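How to share a packing bench with a robot arm

Filed under: Workplace, Returns and Sorting

This guide is for anyone who runs or works in a small returns room and has been told that an arm is coming. It covers the first month. It doesn't cover the buying, which will have been done already by somebody two floors up who has seen a video.

I looked after the changeover at Skurnier, where we sort mixed household returns: brushes, dustpans, tape, toys, whatever people ordered and thought better of. On a busy day we see 1250 items. Before the arm, every one of them was picked out of a bin by hand, looked at, and put in another bin. It is not a job that anyone dreams of at school, but the people who do it are good at it, and they had opinions about being helped.

Step 1. Write down what people do now

Do this before the arm is switched on. Sit at the bench for a whole shift with a notebook and write down every move, including the ones that aren't in the procedure. Ours said "remove item, inspect item, place item". What Arash Zarei did was remove the item, turn it over, sniff it if it was a brush, straighten the two things it had been leaning on, and put a doubtful one to the side for later. The arm does the first part and the last part. Everything in the middle still has to be somebody's job, and if you haven't written it down it will quietly become nobody's.

Step 2. Fix the bench before you fix the arm

A person will forgive a bin that has moved a hand's width since yesterday. An arm will go to where the bin was. Clamp the bin, mark the bench, and agree that the marks stay put even when someone wants to wipe the table.

Cardboard is fine for the first month. You will change your mind about the height of the divider, and it is much nicer to change your mind with a knife than with a purchase order. Ours went through several versions, and the one we kept was made at the end of a shift by Farhad Mohammadi, who was annoyed.

Route the cables so that nobody has to step over them. If you can't manage that, route the people.

Step 3. Start with awkward things

The temptation is to begin with neat little boxes, get a lovely week of results and send a cheerful email. Don't. Begin with the stuff that makes your sorters sigh. Long handles, round things, soft things, things that lean on other things. Keep the mix small enough that someone can tell what went wrong.
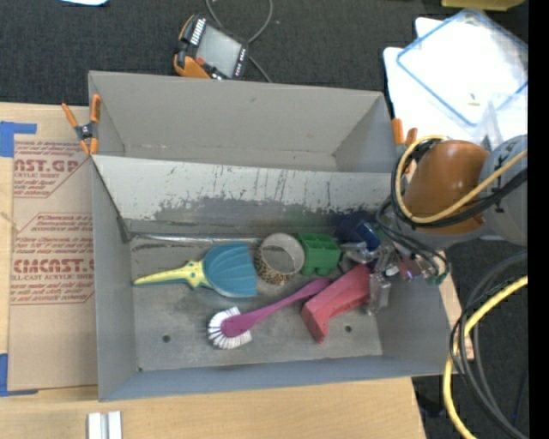
Does the arm mean fewer people at the bench?
At our place it meant the same people doing different work, at least so far. We have 18 on the sorting side, as we had before, but fewer of them spend the day reaching and more of them spend it checking, re-bagging and dealing with the items that get refused. Ask your own management the question early, and ask for the answer in writing. Ours took until October to give one, and the rumours in the meantime were far worse than the answer.

Step 4. Decide who may stop it

Everyone. That is the whole step, but it needs saying out loud, and then saying again to the people who weren't listening. Put the stop button where the shortest person on the shift can reach it without leaning across the arm, and have each person press it once on their first day. Some will press it as though it might bite. Have them press it again.

Never ask anyone to justify a stop on the spot. Write the time on the sheet, restart when the bench is clear, and talk about it at the end of the shift. The first time a supervisor says "what did you do that for?" in front of others, you have lost the button.

Step 5. Keep a grumble sheet

We had a proper fault log, on a tablet, with menus. It was filled in twice. What worked was a sheet of paper with three columns: what it was picking, what it did, and what you called it. The third column isn't strictly needed, but it got the other two filled in.

Typical entries from our first fortnight:

Long brush. Took it by the wrong end. "Plonker."
Roll of tape. Had a think, went home. "Same."
Foam thing. Very good. No comment.

Read the sheet every day and mend one thing on it. People stop writing when they see that nothing happens, and they're right to.

Step 6. Change the breaks

This one caught us out. Picking by hand is tiring in the arms and back, so our breaks were set around that. Watching an arm is tiring in another way. After a long stretch your eyes are open and you're thinking about your tea. We cut watching turns to 20 minutes and swapped people between the arm and the re-bagging table. Complaints about sore shoulders went down, and complaints about Farhad's radio went up, as more people were now sitting next to it.

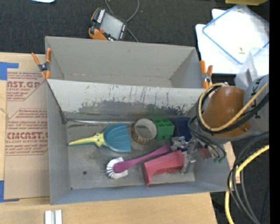
Swapping also means that everybody learns both jobs, so you aren't left with one person who "does the robot" and a room that goes quiet when he has a dentist's appointment. We did have that for a while. He enjoyed it a great deal more than we did.

Step 7. Look at the targets again

If your sorters have a pick rate, it no longer means anything. The arm takes the easy picks, leaving people with the hard ones, and their numbers drop through no fault of their own. At Skurnier we ran the old targets for almost 2 months alongside the new work, and Arash, who is the best sorter we have, appeared on a list of slow performers. He asked for a copy and pinned it up in the kitchen.

Drop the individual rate for the first quarter. Count what leaves the room in the right bag and leave it at that until the work has settled.

If you are fitting a second bench, go back to Step 1 and sit through another shift with the notebook. The people at the second bench don't do it the way the first lot do, and they will be very pleased to tell you so.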